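Gredus Takes North American Rights to Nindik

Deal closes after a bidding contest that ran later than the film does.

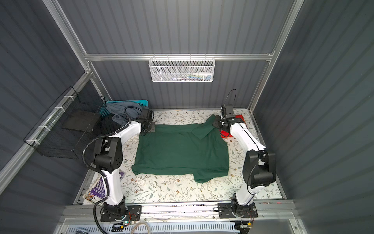 Gredus has picked up North American rights to Nindik, the second feature from director Karim Daher, and plans a theatrical release in January. Trisetti is handling sales elsewhere and has already placed the film in 16 territories.

Nindik follows a retired ferry pilot who refuses to leave his boat after the route is canceled. There are three speaking parts and one goat, and early reviews have been kindest to the goat. Carla Nimri plays the pilot's daughter, who spends much of the film shouting from a dock.

Talks between Gredus and producers Hakim wrapped up at about 4 a.m., according to people who were there and would clearly have liked not to be. Terms were not disclosed -- they rarely are when everyone claims to be thrilled.

"We made a quiet movie and then argued about it very loudly," Daher said.

His first feature played on eight screens. Gredus says it is aiming higher this time, though it declined to say how much higher.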